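Re: [hall-list] kitchen counter, Julledthorpe hall

Trefor Hughes wrote:
> Do we have a final number for the June supper? Lewis wants
> the deposit by Friday and I still don't know if we're
> doing 167 or 180. Also is the menu settled.

Trefor, go with 180. Deposit is fine, Kavinda Kodikara has the checkbook. Menu not settled, soup or no soup is the holdup. Kestemari can do bread but need two weeks notice.

Kitchen: quote from Urkness came in at 2,317, fitting included. Bit more than last time but they'll take the old stuff away.

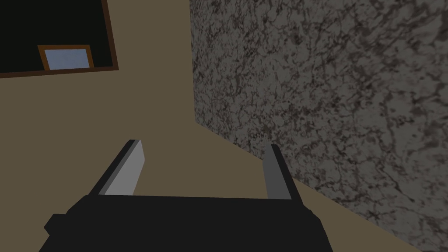
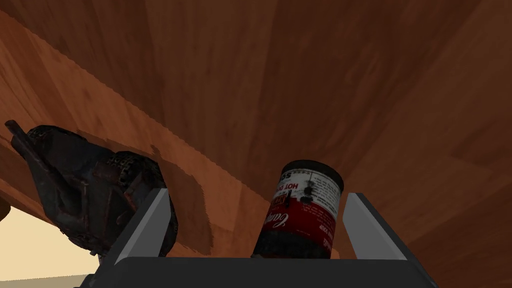 Speckled gray granite look in the first, reddish-brown wood in the second.

I'd go wood. Not fussed tho. Votes to me by Monday pls, not to the whole list.

Still need 3 people for washing up on the night. And who has the big urn?? It wasnt in the closet when I looked.

Kavinda, can you bring the key round before the supper.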